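Warum hat die Limonade eine Farbe?

Ein Text für Kinder ab acht Jahren

Stell dir vor, du stehst im Supermarkt vor dem Regal mit den Getränken. Eine Flasche ist rot, eine ist gelb, und eine ist so blau wie ein Schwimmbad. Hast du schon einmal überlegt, woher diese Farben kommen? Ein blaues Obst, das solchen blauen Saft gibt, kennst du wahrscheinlich nicht. Ich auch nicht.

Die Farbe kommt aus einem Stoff, den die Fabrik in das Getränk mischt. Man nennt ihn Lebensmittelfarbstoff. In diesem Text möchte ich dir erklären, was das für Stoffe sind, warum die Firmen sie benutzen und wie du sie auf der Packung findest.

Essen wir mit den Augen?

Es gibt den Satz: »Das Auge isst mit.« Damit ist gemeint, dass wir das Essen zuerst anschauen und dann erst probieren. Schon beim Anschauen denkt unser Gehirn: Rot, das schmeckt bestimmt nach Erdbeere oder Kirsche. Gelb, das ist wohl Zitrone. Wenn dann ein roter Pudding nach Zitrone schmeckt, sind viele Leute verwirrt. Manche sagen sogar, sie schmecken Erdbeere, obwohl keine darin ist.

Das wissen auch die Firmen, die Lebensmittel herstellen. Die kleine Limonadenfirma Toka zum Beispiel hat im Oktober ihre Himbeerlimonade ohne Farbstoff verkauft. Die Limonade war fast durchsichtig wie Wasser. Der Geschmack war genau derselbe wie vorher, aber viele Kunden haben geschrieben, dass sie jetzt weniger nach Himbeere schmeckt. Nach ein paar Wochen hat die Firma wieder Farbe hineingegeben, diesmal aus Roter Bete.

Farben aus Pflanzen

Viele Farben kann man aus Pflanzen gewinnen. Das machen die Menschen schon sehr lange. Deine Großeltern haben vielleicht Ostereier mit Zwiebelschalen gefärbt, davon werden sie schön braun.

Rot bekommt man aus Roter Bete. Wenn du sie einmal geschnitten hast, weißt du, wie stark sie färbt, denn deine Finger waren danach auch rot. Orange kommt zum Beispiel aus Karotten, der Stoff darin heißt Carotin. Gelb macht man mit Kurkuma, das ist eine Wurzel, die auch im Currypulver steckt. Grün kommt aus Blättern, etwa aus Spinat oder Brennnesseln. Der grüne Stoff in den Blättern hat einen schwierigen Namen: Chlorophyll. Man spricht es »Klorofüll«.

Am schwersten ist Blau. In der Natur gibt es nicht viele blaue Sachen, die man essen kann. Ein Blau kommt aus einer winzigen Alge mit dem Namen Spirulina. Ein anderes kann man aus Rotkohl machen. Dieser Farbstoff ist lustig, denn er ändert sich. Mit etwas Saurem wird er rot, mit etwas Natron wird er blau.
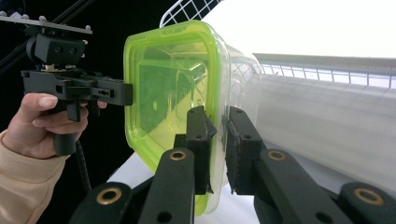
Marek Havlíček

Farben aus dem Labor

Es gibt auch Farben, die nicht in der Natur wachsen. Sie werden in einer Chemiefabrik hergestellt. Man sagt dazu »künstliche Farbstoffe«. Sie sind sehr kräftig, und man braucht nur ganz wenig davon. Außerdem bleiben sie lange schön, auch wenn die Flasche im hellen Licht steht. Viele Pflanzenfarben werden im Licht mit der Zeit blass.

Ist künstlich immer schlecht und natürlich immer gut? So einfach ist es leider nicht. In der Natur gibt es auch Giftiges, denke nur an manche Pilze. In Europa muss jeder Farbstoff geprüft werden, bevor er in das Essen darf, egal woher er kommt. Fachleute rechnen aus, wie viel ein Mensch jeden Tag davon essen kann, ohne dass es ihm schadet.

Bei einigen künstlichen Farbstoffen muss aber ein Warnsatz auf der Packung stehen. Dort liest man: »Kann Aktivität und Aufmerksamkeit bei Kindern beeinträchtigen.« Das bedeutet, dass manche Kinder davon vielleicht unruhig werden und sich schlechter konzentrieren können. Deshalb haben viele Hersteller diese Farben gegen andere ausgetauscht.

Was bedeutet das E?

Nimm einmal eine Tüte Gummibärchen und drehe sie um. Auf der Rückseite steht ganz klein die Liste der Zutaten. Am Anfang steht das, wovon am meisten darin ist. Bei Süßigkeiten ist das oft Zucker oder Glukosesirup. Weiter hinten findest du vielleicht das Wort »Farbstoff« und danach einen Namen oder eine Nummer mit einem E.

Das E steht für Europa. Jeder Zusatzstoff, der in der Europäischen Union erlaubt ist, hat so eine Nummer. Die Farbstoffe beginnen meistens mit einer Eins. E 100 ist das Gelb aus der Kurkuma, und E 162 ist das Rot aus der Roten Bete. Eine E-Nummer heißt also nicht, dass etwas gefährlich ist.

Manchmal steht auf der Packung auch »färbendes Lebensmittel«. Dann hat die Firma zum Beispiel ein Konzentrat aus Karotten oder schwarzen Johannisbeeren genommen. Das hat keine E-Nummer.

Ein Besuch bei den Bonbons

In Nostport arbeitet Reda Kettani in einer Bonbonfabrik. Er mischt dort die Farben. Ich habe ihn gefragt, was an seiner Arbeit schwierig ist. »Die Hitze«, hat er geantwortet. »Die Zuckermasse ist beim Kochen sehr heiß, und manche Pflanzenfarbe wird dabei braun. Das Rot aus der Roten Bete mag das gar nicht. Darum gebe ich die Farbe erst am Ende dazu.« Für das Grün hat er 54 Proben gemacht, bis es ihm gefallen hat.

Probiere es selbst

Du brauchst ein paar Blätter Rotkohl, warmes Wasser, 2 Gläser, Zitronensaft und einen Löffel Natron. Bitte einen Erwachsenen, den Kohl klein zu schneiden. Lege die Stücke in das warme Wasser und warte eine Viertelstunde, bis das Wasser lila ist. Gieße es dann durch ein Sieb in die beiden Gläser.

In das erste Glas gibst du Zitronensaft, in das zweite eine kleine Prise Natron. Rühre um und schau, was passiert. Trinken sollst du es nicht, es schmeckt auch nicht besonders gut. Wenn du zu viel Natron nimmst, wird das Wasser grünlich.

Schwierige Wörter

Farbstoff: ein Stoff, der etwas anderem eine Farbe gibt.
Zusatzstoff: etwas, das man in kleiner Menge in ein Lebensmittel mischt, damit es zum Beispiel länger hält oder anders aussieht.
Konzentrat: ein Saft, aus dem man viel Wasser herausgenommen hat.
Natron: ein weißes Pulver, das man auch zum Backen benutzt.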